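Home Organization, Session 2: Small Stuff by the Door
Notes by Tharun Achari, June 26, 2022

Okay, so last time we did coats and shoes, and I promised you keys! I love this topic way too much (my sister has banned it at dinner).

Start with a landing spot. One box, one place, and everything from your pockets goes in when you walk in. Raimo Lindqvist, who taught this class before me, used a soup bowl for years and swore by it. Mine has a lid, and I like a lid with a picture on it, something you can spot from across the room when you're half asleep.

Size matters more than you'd think. Too big and it fills up with receipts and dead batteries. I once pulled 104 coupons out of a basket in my own hallway, all expired. Too small and the keys end up next to it.
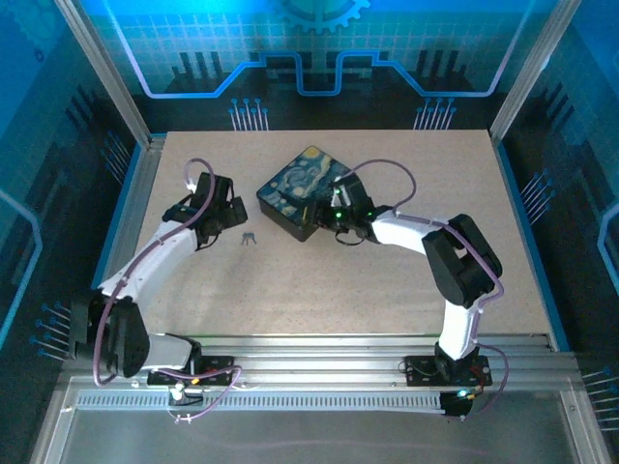
Fig. 2. Box with a starry night lid, keys still on the table.

For homework, empty your box (or bowl, or drawer) onto the table and put back only what you carry out the door. Spare keys get a tag and go somewhere else, please! Bring your leftovers to the next class and we'll sort them together. Handout 11 has the tag template, and the wall hooks wait until September.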